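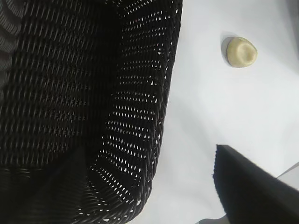
black woven basket, close up

Can I store yarn in a woven basket without it snagging?

Posted by knitwit_borstead

I finally moved all my yarn out of grocery bags and now I'm second guessing myself. Most of it is wool, plus a couple skeins of fuzzy mohair that already grab onto everything they touch. The weave on these baskets has lots of little gaps and I'm picturing the mohair working its way into every one of them! Do I need a liner? And should I be worried about moths in an open basket? I have 11 skeins left over from a blanket and I'd cry if they got eaten.

mossstitchmama
I've kept yarn in woven baskets for years and the only real trouble was mohair, so your gut is right. An old pillowcase works great as a liner (cut it down, fold the top edge over the rim, a few stitches if it slides around). For moths, I'd put the good wool in zip bags first and then in the basket. Not as pretty, I know. I lost most of a sweater's worth to moths when we lived in Hayes and I'm still mad about it. Take everything out every so often and shake it, they like stuff that sits still in the dark. Cedar smells nice but I wouldn't count on it by itself.

purlpatrol20
just use a plastic bin with a lid

Teal_Heron
I'd split it up! Basket by the couch for whatever you're working on, lidded bin in the closet for everything else. If you don't feel like sewing, a cotton tote pushed down inside does the same job as the pillowcase. Run your hand around the inside before you load it up, and if you feel a rough end, cover it with a bit of tape. Also if any of that yarn is secondhand, bag it and freeze it for 2 weeks before it goes anywhere near the rest. I skipped that once with some thrift store wool and had to go through my whole stash in October.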